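Plurholm Simulation Data Project
Progress report to Jaunzems, second period, to end of March

1. Status

Work package 2 (simulated demonstrations) is on schedule. Work package 3 (policy training) started late in the period and is covered only briefly below. Both views reproduced with this section are simulator renders from the Prorkura kitchen set.

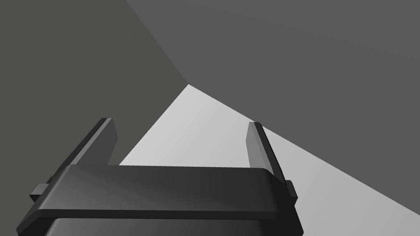
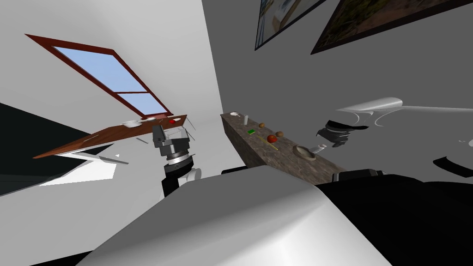 Renders from the simulator: a view over an open gripper, and a view of the countertop with both arms.

Are the failed attempts thrown away?
They are kept, labeled as failures, and stored apart from the training set. The training runs described in section 4 use successful episodes only.

2. Collection

The target for the full project is 1,000 accepted episodes. At the close of the period 253 had passed review. Each episode is driven by an operator through the Truketano teleoperation client and saved with joint positions, gripper commands and all camera streams on a common clock. Object positions are drawn again at the start of every episode from a stored seed, so any episode can be replayed exactly.

The acceptance rate was low in the first weeks. Most rejected episodes had one of two faults: the operator paused for a long time before closing the gripper, or an object passed partly through a surface on contact. The first was reduced by a short practice block before each session. The second was traced to the contact solver step size, which has been halved. Collection now runs slower than real time on the older workstation – an acceptable cost for the present, though it will be felt if the target is raised.

3. Review

Every episode is replayed once by a person other than the operator. Review takes around 40 seconds per episode. An automatic check for dropped camera images was added in March and runs before the replay. It found a timing offset between the wrist and head streams in one early batch. That batch was corrected from the logs and did not have to be collected again.

4. Training

A first policy was trained on the single-object tasks to test the data loader and file format. No success rates are reported from it. Evaluation will use seeds that do not appear in the training set.

5. Next period

Two-arm handover tasks will be added to the task list. The written guide for operators needs a new section on these before collection begins. We request no change to the budget. The remaining workstation purchase has been moved to the next period, and the revised quote will be sent separately.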